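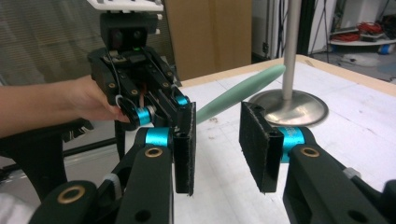
*Fig. 1. Metal base and pole, green piece on the table.*

## 2. Setting up the Plandenness stand

Clear a flat spot first. Base, pole, top tray, knob. If anything's missing write to Lallunholm and give them part no. 1130, they'll know.

1. Wipe the underside of the base. Grit scratches tables.
2. Screw the pole into the base by hand. Stop when it's snug.
3. Star tray goes over the top end, prongs facing up.
4. Knob on last. Finger tight, no pliers.
5. Stand back and look at the pole from two sides. Leaning? Undo it, start the thread agian.

**Caution:** never lift the whole thing by the tray. Hold it low on the pole.

**Note:** put a white board under it if your table marks easily. Pencil lines on the board are handy for putting the base back in the same spot every time.
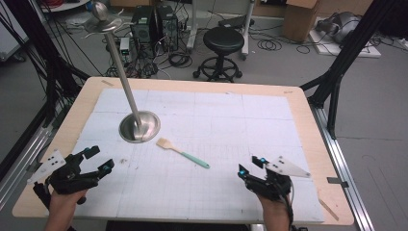

**Can I wash the base in the sink?**
Take the pole out first, then warm water and a soft cloth, and dry it right away so it doesn't spot.

### Hanging things up

6. Heaviest tool first, then something on the opposite prong to balance it. Limit is 300 grams per prong.
7. Anything with no loop or hole stays off the stand. Lay it flat beside the base.
8. Give the tray a gentle quarter turn. If it drags, back the knob off a hair.

**Caution:** wood handles go up dry. Leave them out overnight if you're not sure.
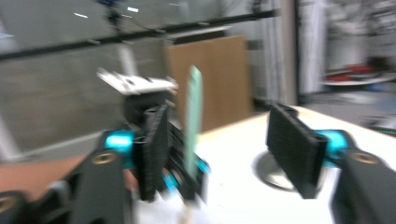 Loukia Spanos

### Green piece and stick

Hold it by the stick, not the wide end. Wide end dents if you squeeze it, and the dents stay.

9. Check the stick is straight and has no splinters. Sand lightly if it does.
10. Lay it down when you're done, nothing heavy on top.
11. Dusty? Dry cloth only. No cleaner, no soaking.

**Note:** Sotiris Kourkoulas keeps the spare knobs, ask him before ordering. New ones take until December. Storage is in section 5, seperate sheet.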